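Ticket: brown comes out pinkish since the Hestel update
Status: open
Opened 21/06/2023 by Ji-hoon Cheon

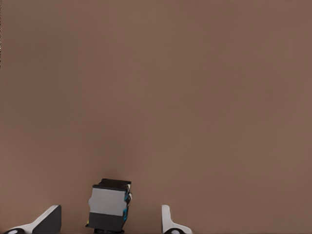
The Hestel driver for our Nolte printer went up a version and since then every warm brown prints too pink. Support's first reply told me to recalibrate. I've done it twice and can't see that it made any difference, and I didn't expect it to. The render above is nearly all plain brown, a bit darker towards the lower corners, with a small banded block near the bottom. On screen the brown already has a faint pinkish-grey cast, so I know some pink belongs there. The print has far more of it.

Tried so far:
- Nolte's own paper, then Zadeo paper. Same.
- Colour management off in Stidura, on in the driver. Same.
- The other way round. Slightly worse, if anything.
- New magenta cartridge. Same, and I'm out of pocket.

Reply from support: Please confirm you are using genuine ink. Third-party cartridges can cause colour shifts.

Ji-hoon: Genuine, all of it, and the old set was fine from November until the update. I don't believe this is ink.

Reply from support: Please try a 500-sheet pack from a different batch.

Ji-hoon: I've already changed the brand of paper, so I doubt a batch will do it. Can I have the previous driver, please? It isn't on the downloads page any more. We've got 3,000 leaflets to print and I'm not starting until the browns match.

Reply from support: Passed to second line.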